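Siltden Centre to open sorting room for donated teaching materials

May 16, 2021

The Siltden Centre for Practical Learning has confirmed that its new sorting room will begin receiving donated teaching materials from the public in August. The room, on the ground floor of the Centre's east building, will handle puzzles, construction pieces, electrical parts and other small items intended for use in schools and evening classes across the district.

The decision follows a trial held over the winter, during which the Centre accepted donations from a limited number of households and local firms. A total of 2,272 items were received in that period. The greater part were passed on to classes within the term, and the remainder were either repaired or sent for recycling under the Centre's existing arrangement with Drultska, the waste contractor.

Wakana Yoshida, head of learning resources at the Centre, said that demand from teachers had exceeded expectations. "Schools do not always have the means to buy a full set of materials for one topic," she said. "A bag of metal fittings or a tray of cables is of little use in a cupboard at home. In a classroom it can support several weeks of work."

Under the new arrangements, donations will be accepted at the east entrance on two mornings each week. Donors will be asked to complete a short form giving the general nature of the items and, where electrical parts are included, stating whether these have been connected to a mains supply. Items should be clean. Small parts should be placed in clear bags or shallow trays so that staff can check the contents without opening them.

The Centre has issued revised guidance on the layout of the sorting tables, which was drawn up by Tonantzin Bautista, the resources officer, after the trial. Each table is to be divided into areas for construction pieces, for puzzles and games, and for electrical components. Padded or felt-covered boards may be used to protect both the table surface and the items set down on it. Crates are to be used for circuit boards and similar parts until they have been examined. Cases are to be kept closed until their contents have been recorded.

Ms Bautista said that the guidance was intended to reduce the time spent on each donation. "In the early weeks we found that mixed boxes were being sorted more than once," she said. "The tables now have a set order, and anyone joining a session can follow it. We still receive a great many things that do not fit a heading, and those are put to one side and discussed at the end."

Funding for the room has been provided by the Meléndez Trust, which has agreed to meet the cost of furniture, storage and staff training for an initial period of 4 years. The Trust has also supported the purchase of shelving for 300 labelled boxes. Work on the shelving is being carried out by Stumorano, a joinery firm based in the district, and is due to finish before the room opens.

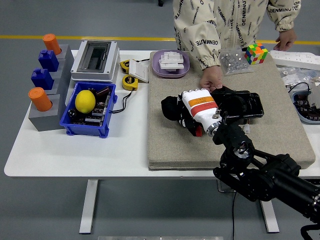 Teachers wishing to request materials will be able to do so through the Centre's online catalogue, which is to be updated at the close of each sorting session. Requests will be dealt with in the order in which they are received. Priority may be given to schools that have not previously used the service, and a limit will apply to the number of boxes held by any one school at a time. Loans of puzzles and games will run for half a term. Construction pieces and electrical components may be kept for the full term, subject to renewal.

The Centre is unable to accept batteries, glassware or items with missing safety labels. Large equipment will be considered only by prior agreement with the resources office, and a collection service will not be offered in the first year. Donors who are uncertain whether an item is suitable are asked to enquire before travelling.

An introductory session for teachers will be held shortly before the opening, at which staff will explain the catalogue and the loan periods. Places are limited and should be reserved through the resources office. The donation form and the guidance on packing small parts are available from the Centre's reception and may also be requested by post.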